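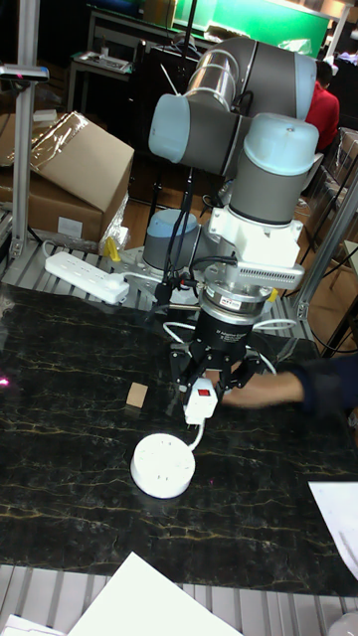 3 min read

Dankwa Institute Calls for Full Publication of Side Documents in Arms Control Agreements

The Dankwa Institute for Treaty Transparency today released a policy paper urging legislators to require that every annex, side letter and technical understanding attached to an arms control agreement be made public before a ratification vote is held.

The paper, titled "Attached and Unread," reviews the handling of supplementary documents in 20 bilateral and multilateral agreements. In four of those cases, the authors found that lawmakers voted without having seen at least one document that changed inspection schedules or reporting duties. In several others, members were permitted to read the material only in a secure room and were not allowed to take notes.

"A legislature cannot give meaningful consent to terms it has not read," said Benedicta Essien, director of the Institute. "We recognize that some technical details must be protected. The existence of a document, its general purpose and the length of time it remains in force should never be among them."

The Institute recommends that governments submit a complete list of related documents at the time an agreement is signed. Any document withheld from the public would be accompanied by an unclassified summary and would be released in full after 10 years unless the legislature voted to extend the restriction. The paper also proposes that inspection bodies notify all parties in writing when the meaning of a technical term is revised.

Research for the paper was carried out over two years with the support of the Grarodska Foundation. Staff examined almost 3,000 pages of hearing transcripts, ministry correspondence and published inspection reports. A separate appendix compares the disclosure rules now in force in each of the countries studied.

The Institute will present its findings at the Andness Forum on Security and Public Law in October. The session will begin at 10 a.m. and will be open to accredited members of the press. Copies of the paper and its appendix are available on request from the Institute's press office.

About the Dankwa Institute

The Dankwa Institute for Treaty Transparency is an independent, nonpartisan research organization that studies how international agreements are negotiated, approved and monitored. It does not accept funding from governments or defense contractors.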